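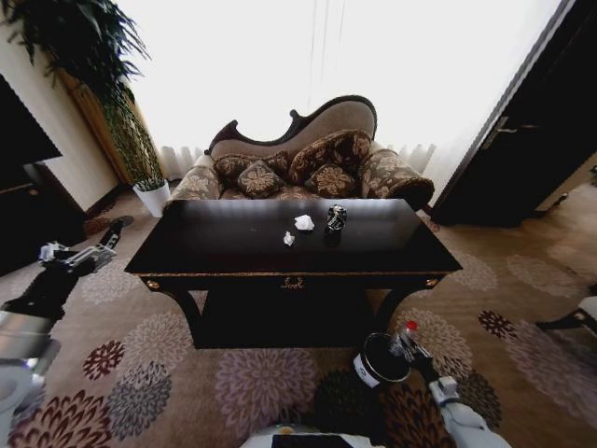
Warum knackt es abends manchmal in Holzmöbeln?
Weil Holz sich bewegt. Es nimmt Feuchtigkeit aus der Luft auf und gibt sie wieder ab, dabei wird es ein winziges bisschen breiter oder schmaler, und wenn es dabei irgendwo klemmt, macht es knack.

Als ich elf war, habe ich bei meiner Oma in Esden übernachtet, und im Zimmer stand ein riesiger alter Schrank. Kaum war das Licht aus, ging es los: knack. Pause. Knack! Ich habe die Decke bis zur Nase gezogen und war mir sicher, dass da jemand drinsitzt. Meine Oma hat nur gelacht und gesagt: »Der Schrank arbeitet.« Damit konnte ich überhaupt nichts anfangen. Was arbeitet denn ein Schrank?

Heute weiß ich, was sie meinte. Ein Baum hat in seinem Stamm unzählige winzige Röhrchen. Durch viele davon steigt das Wasser von den Wurzeln nach oben bis in die Blätter. Wird der Baum gefällt und zu Brettern gesägt, trocknet das Holz, aber die Röhrchen bleiben. Und ihre Wände mögen Wasser immer noch sehr gern! Ist die Luft im Zimmer feucht, holen sie sich etwas davon, und das Brett quillt. Ist die Luft trocken, geben sie es wieder her, und das Brett schrumpft. Das nennt man »Holz arbeitet«.

Lustig ist, dass ein Brett dabei fast gar nicht länger oder kürzer wird. Es verändert sich vor allem in der Breite, also quer zu den Fasern. Die Fasern erkennst du oft an den Linien auf dem Holz - meistens laufen sie der Länge nach durchs Brett.

Im Februar knackt es bei mir zu Hause besonders viel. Die Heizung läuft, die Luft ist trocken, und alle Möbel schrumpfen ein wenig. Schubladen, die im Sommer klemmen, gehen dann plötzlich ganz leicht auf. Probier das ruhig mal aus!

Tischler kennen das natürlich. Parvaneh Azimi aus der Werkstatt Hassanpour hat mir eine alte Zimmertür gezeigt, bei der das große Brett in der Mitte gar nicht festgeleimt ist. Es steckt lose in einer Rille im Rahmen und darf sich darin ausdehnen, wie es will. Wäre es rundherum festgeklebt, könnte es irgendwann reißen. Ziemlich schlau, oder?

Wenn du selbst sehen willst, wie Holz Wasser trinkt, brauchst du nur einen Zapfen von einer Kiefer. Leg einen offenen, trockenen Zapfen in eine Schüssel mit Wasser und warte ein paar Stunden. Die Schuppen gehen zu. Dann legst du ihn zum Trocknen auf die Fensterbank, und nach einer Weile klappt er wieder auf. Meiner hat das schon zwölf Mal mitgemacht und liegt gerade wieder in der Schüssel.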